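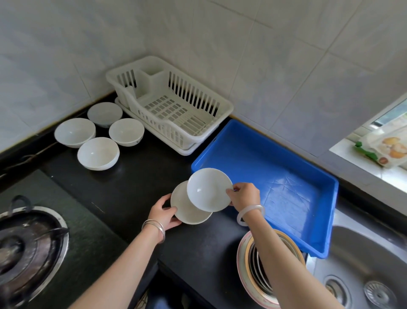 Two white bowls in hand, with the drying rack still empty.

Home | Reviews | Opinion | Kitchen | Subscribe

Who Should Put the Dishes Away?

By Keith Kereama
April 2023

Saltell wants to rent you a robot arm for your kitchen counter. The service is called Dunne. It costs 32 dollars a week, and the arm moves clean dishes from a tray to a rack and from the rack to a shelf. I had one in my kitchen for 8 weeks. I am sending it back, and I think most people should wait before they sign up.

The arm does work. Given a row of matching plates, it picks them up one at a time and stands them in the slots. It broke nothing of mine. It is slow, but I was usually in another room, so the speed did not bother me.

Bowls are the trouble. A plate has one good place to hold it. A bowl can be gripped by the rim or from underneath, and a person switches between the two without thinking. People also hold a big bowl in one hand and a small one in the other and turn either of them over on the way to the rack. Dunne has one hand. It takes a bowl by the rim, sets it down, and goes back for the next. When two bowls were nested it stopped and sent a message to my phone. I got a lot of those messages in March.

Then there is the counter. Saltell asks for a clear space beside the sink, and its sales page shows a very long counter with nothing on it. My counter has a stove at one end and a window at the other, and whatever is left over has to hold the rack and the food. The base of the arm took the spot where I used to chop onions.

Luretti sells a rival machine outright for 2,000 dollars. I tried it at the showroom in Dullmont. It handles bowls better, and the salesman let me hand it a few awkward ones. It also needs more room than Dunne does, and the warranty ends after a year.

I can see the case for either one if your hands hurt or if you cannot stand at a sink for long. Saltell should sell to those customers first and charge them less. For my house, the job takes 5 minutes after dinner. Paying 32 dollars a week to be called back to the kitchen over a pair of stuck bowls is a bad deal.

Saltell says an update for nested dishes is coming. I would look at Dunne again once it is out.

14 comments | 41 shares

Contact us | Copyright 2023 | Back to top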